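How a Two-Armed Robot Learns to Pack Fruit
Whitcombe Robotics Club: Explainers for Younger Members
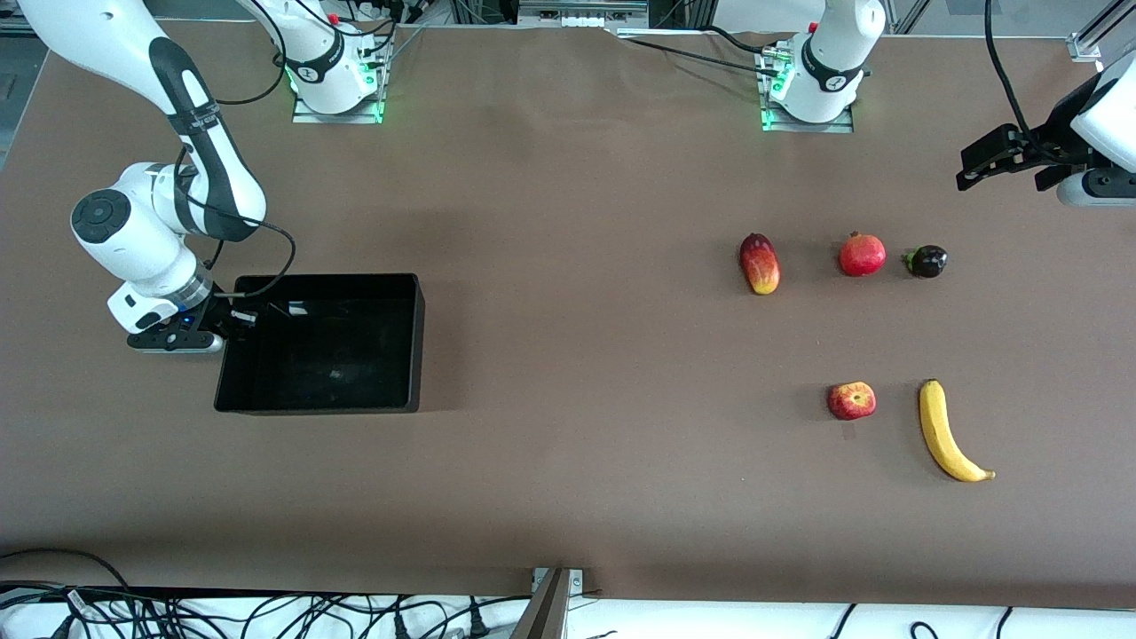
Readers of this page often ask why the club does not just type in where each fruit is and tell the robot to go there. One of them, Fidgate, wrote that a list of positions would be quicker to make and easier to check, and wanted to know what was gained by doing it the long way.

A list of positions works as long as every fruit is in the place the list says. Move the apple by the width of a finger and the robot will still go to the old spot. It will close its gripper on the edge of the apple, or on air. Factories solve this by holding each part in a fixed slot. Fruit on a table has no slots, so the club's project for this year, named Pranalau, uses a different method.

What the task is

Several pieces of fruit are set out on brown paper. A black tray is placed on the same table. The robot has two arms, and each arm ends in a gripper with two fingers. The job is to move the fruit into the tray without dropping it or squashing it.

A person does this without thinking about it. A robot has to have every part of the job worked out: which fruit to take, which arm to use, where to put the fingers, how far to close them, how high to lift, and when to let go.

Left and right

The arms are named the way your own arms are named, from the robot's side. If you stand across the table and face the robot, its right arm is on your left. New members mix this up in their notes. Write "robot's right" or "robot's left" every time and the notes will stay clear.

How the robot is taught

The method is called learning from demonstration. A demonstration is one complete run of the task, with a person guiding the arms from start to finish. While the run is going on, a computer stores two kinds of information many times each second. The first kind is the pictures from the camera. The second kind is the angle of every joint in both arms, along with how far each gripper is open.

When the run ends, the fruit is put back in new places and the next run begins. The club had stored 469 demonstrations by the end of May. Of these, 40 were thrown out. Most of the bad ones had a person's sleeve in front of the camera or a fruit that rolled off the table.

The stored runs are then given to a program called a model. The model looks for links between what the camera saw and how the arms moved. If a red apple was in a certain place and the arm moved a certain way, the model adjusts its numbers a little to make that movement more likely. It does this over and over with all the runs. This step is called training, and on the club's computer it takes most of a night.

Why the fruits are different shapes

Each shape sets a different problem for a two-finger gripper.

An apple is nearly round. The fingers can come in from almost any side, but they have to close at the widest part. If they close too high, the apple slips out downward.

A banana is long and curved. The fingers should close across it near the middle. If they close near one end, the other end swings down when the arm lifts.

A mango is longer one way than the other, so the gripper has to turn until its fingers lie on either side of the narrow part.

A pomegranate is round like an apple but has a small crown. A finger that lands on the crown will not get a firm hold.

A small fruit needs the gripper to be closed further and placed more exactly. It also rolls easily if one finger touches it first.

Why there are two arms

One arm could reach most of the table. With two, each arm can take the fruit on its own side and the movements are shorter. The difficulty is the tray, where both arms need to be at different times. The rule in our demonstrations is that only one gripper may be over the tray. The other one waits off to its own side, above the table, with its fingers open. The model was never told this rule in words. It has to pick it up from the stored runs.

How a test is scored

In a test, no person guides the arms. One point is given for each fruit that ends up in the tray. A fruit that is dropped outside the tray gets zero, even if the robot had hold of it. The fruit is inspected afterward, and a bruised one loses its point.

At the last round of tests the model scored 204 points. Bananas went in most often. Small fruits were missed most often, and in nearly every miss the gripper came down slightly too far to one side.

Try it at home

You need kitchen tongs, a shallow tray, and three fruits of different shapes. Close one eye. Holding the tongs at the very end, move each fruit into the tray. Note where the tongs touched each fruit and whether it turned or slipped. Then move the fruits to new places and repeat.

Words used on this page

Gripper: the part at the end of an arm that holds things.
Joint: a place where an arm bends or turns.
Demonstration: one full run of a task, guided by a person and stored.
Model: a program that has been adjusted using stored runs.
Training: the adjusting.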